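Progress report to the Huamán Fund
Equipment stage, assisted cleaning project
Prepared by Ruth Lozano, project manager
22nd March

1. Where we are

The equipment stage is running nine days behind the plan we gave you with the application. The delay is all in purchasing. The simulation work is on schedule and the floor space at the Varkia building has been cleared, painted and wired.

We have not yet committed any of the money set aside for the arm. We expected to have placed that order in February. The reasons are in section 3, along with what we would like you to approve.

2. What has been done since the last report

The task list for the bathroom trials is final. It covers picking up, moving and putting down small items on a cistern lid, a vanity and a shelf, then wiping the surface once it is clear. Scrubbing inside the bowl has been taken out of this stage. It needs a different tool and a splash-rated cover, and neither was in the budget you approved.

We have built the virtual bathroom and run 334 trials in it. These were placement trials only. The point was to find out how much reach we need, how high the mounting table should be and how far it can stand from the toilet before the arm runs out of useful movement. All three affect what we buy.

The wiring at Varkia was done by the building's own electrician and came in under the quote. The unspent part has been left in the site line for now.

Two staff have finished the supplier's online safety course. The practical day can't be booked until there is a delivery date.

3. The arm

We asked for quotes from Gonetti and Zikico. Both can supply an arm with enough reach and payload for the task list. The difference is in what comes with it.

The Gonetti quote is the lower of the two on the arm alone. It doesn't include the gripper, the mounting plate or the controller licence, which are priced as separate items. The licence is yearly. It also leaves freight to us, and the freight estimate went up between the first quote and the second.

The Zikico quote bundles the arm, a two-finger gripper, the plate and a licence that doesn't expire. Delivery is included. The lead time is longer, 70 days from deposit, and they want the deposit before they will hold a unit.

When everything is added up over the life of the project, Zikico costs less. Over the first year alone, Gonetti does. I have put both sets of numbers in the attached budget sheet so you can check them against each other. My recommendation is Zikico, mainly because the yearly licence would fall on our operating budget after your funding ends, and we have no other source for it at present.

I should have picked up the licence question earlier. The first comparison we did was on hardware only and the licence was in the terms, not in the price table. We now ask every supplier for a full cost on one page before we compare anything.

4. Gripper and fingers

We had budgeted for two grippers, one with parallel fingers and one with suction. The suction unit can wait. Most of the items on the task list are bottles, brushes and small containers, and the curved or ridged ones are a poor match for a cup anyway.

What we would like instead is two spare sets of fingertips. The supplier's own service guide treats them as wearing parts, and if a set goes in the middle of a test block we would lose the block waiting for another. The spares cost a good deal less than the suction unit.

5. Mounting and layout

The original plan had the arm on a wheeled base. We now propose a fixed table for this stage and would move the base to the next one. A fixed table is cheaper, it takes navigation out of the results, and it lets us use the same position in the simulation and at Varkia.
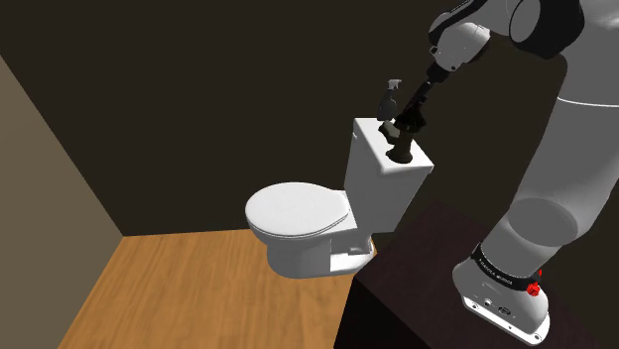

The cost of the change is access. A table beside the toilet takes up room that a person would need, so the layout is fine for trials and no good for a working bathroom. We would say so plainly in anything we publish. It also means the table has to be properly anchored. The local fabricator has quoted for a steel frame with a bolted top, and the price includes fixing it to the slab. We have asked for slotted holes in the top so the arm can be shifted a little after installation without drilling again.

Clearance above the cistern matters more than we had allowed for. The elbow needs space to swing when the gripper comes down at an angle, and a low shelf or cabinet on that wall would get in the way. The test bathroom at Varkia will have nothing mounted above the cistern to start with. A shelf can be added later as a separate test.

6. Budget changes requested

We are not asking for more money. We are asking to move the following within the approved total:

Suction gripper: remove, and move the amount to spare fingertips and the fabricated table.
Wheeled base: defer to the next stage and hold the amount in reserve.
Controller licence: new line, nil cost if Zikico is approved.
Site wiring: release the unspent part to contingency.

7. Risks

The lead time is the main one. If the deposit is paid late the practical training day moves, and so does the first test block. The second is the exchange rate, as both quotes are in a foreign currency and are only held for a short period – we would like to be able to pay soon after your approval comes through.

8. Next steps

Once we have your written approval we will pay the deposit, confirm the table with the fabricator and book the training day. The simulated trials will carry on in the meantime with the fixed table position. Please send any questions on the budget sheet to me directly.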